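5th October

Glue trials, batch 113. Drolinitz changed their wheat paste again without telling anyone, so the old soak times are worthless. Started over.

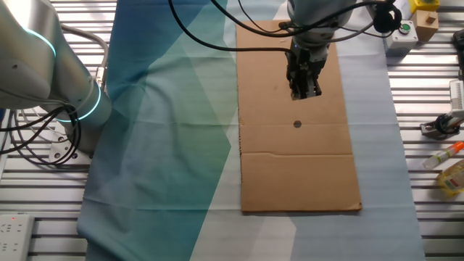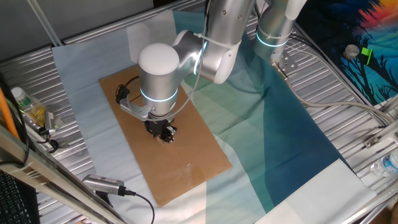

Mixed at 1:5, left overnight. Skin on top thick enough to write on. Strained it, lost a third, pretended this was the plan.

Spine linings: the Wornudis paper cockled, the Ndung'u paper lay flat, and I had already ordered 476 sheets of the Wornudis. Latrice Iwasaki suggests we call the cockling "texture" — she is wasted in bookbinding.

To do:

- dilute to 1:7, retry on the Altar hymnals
- find the good sieve
- check the April entry for humidity, if I can read my own writing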